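Fladell Neighborhood Breakfast Program
Progress Report to the Hillier Fund, Spring Quarter

The program served breakfast at both sites on every school day this quarter. Enrollment at the Srour Street site rose to 136 children, and waiting times at the door fell after the opening hour was moved to 6:45 a.m. in April.

Spending is within budget. The largest variance is in dairy, where prices rose by 8 percent. The refrigerator repair reported last quarter is complete and was paid from the equipment line.

Staffing remains the main concern. Four positions were filled in May, but the Wednesday shift at the second site is still short one server. Birdie Haverford is covering that shift until a hire is made.

Baked goods now come from two local bakeries under a six-month agreement. Families returned some 200 comment cards, and the most frequent request was for more variety in breads and pastries.

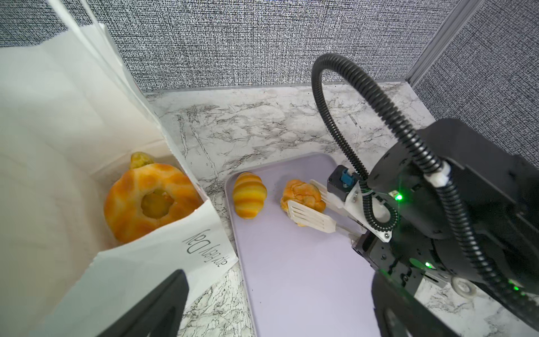 Pastries on a tray, with a glazed bun in its bakery bag.

Next quarter the program will review the summer menu and renew its food handling permits. Questions on the budget may be sent to Apolline Masson, Program Director.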